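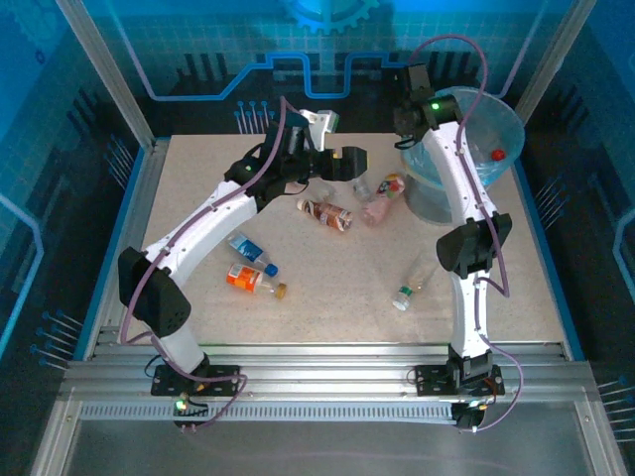

Household Plastic Sorting in Urnden
Project report, Bukola Shehu and Ebere Okafor

1. Background
Urnden collects plastic, glass and metal in one shared bin. The town asks people to empty and rinse containers first, but the leaflet is short and does not say what to do with caps or labels. We wanted to find out how well people follow it.

2. Method
We asked 137 households on the Arnero side of town to keep their plastic in a separate bag during May. Each bag was opened and sorted by hand into bottles, tubs, film and other. We wrote down whether each item was clean and whether the cap was still on.

3. Results
The bags held 3921 items. Bottles were the largest group. Film came second, although the town does not accept it. Most bottles were clean, but tubs often had food left in them – yogurt was the most common.
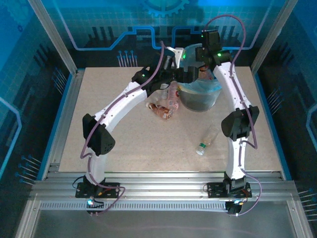

Figure 2. Work table with two arms and a bowl.

4. Discussion
Several families said they kept caps off because an older leaflet told them to. Film is harder to fix, as the shops still print a recycling mark on it. A longer study should include apartment buildings, where we had only a few replies.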